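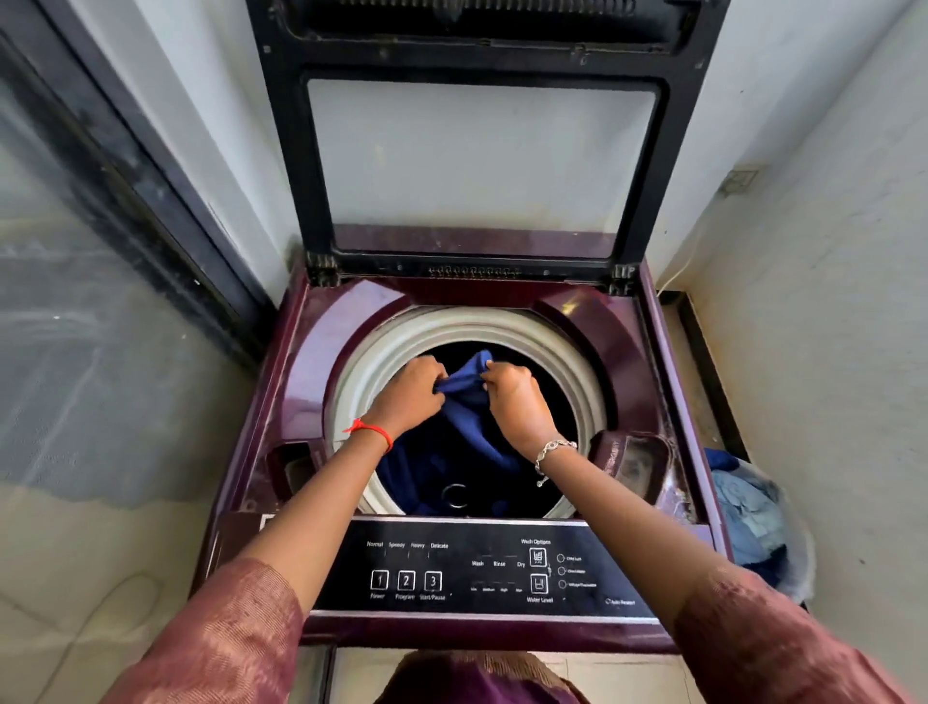 Dark load, pulled apart by hand in the drum.

Filed under: Appliances > Laundry > Top loaders
Print this thread | E-mail to a mate
21/10/2026, posted by huaranga_hels

My auto top loader keeps stopping mid-spin. I've levelled the feet (12 mm out at the back!) and cleaned the filter. Any ideas?

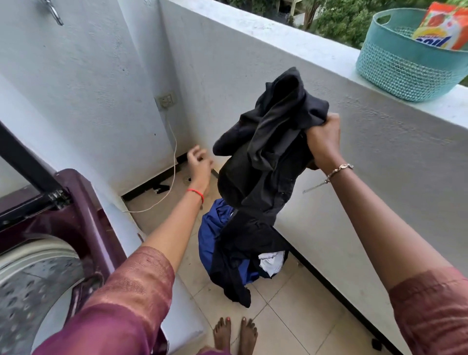
vorkham5: Spin faults on these are nearly always balance. Mine cuts out if one heavy thing wraps round the rest, so I drop stuff in one at a time. I'd sort from a heap on the floor too, like the blue and black lot there.

huaranga_hels: Tried that, still stops at 30 seconds. Powder next? 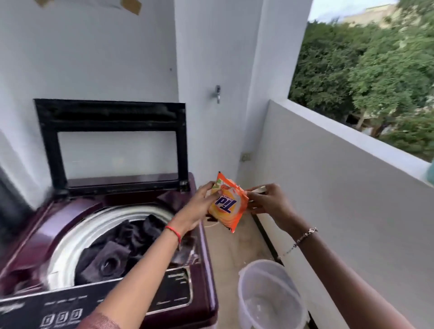 Arnau reckons powder's a red herring and it's the suspension rods. Grease them first.

wumgate40: Disagree, too many suds will stall a spin. Halve the dose.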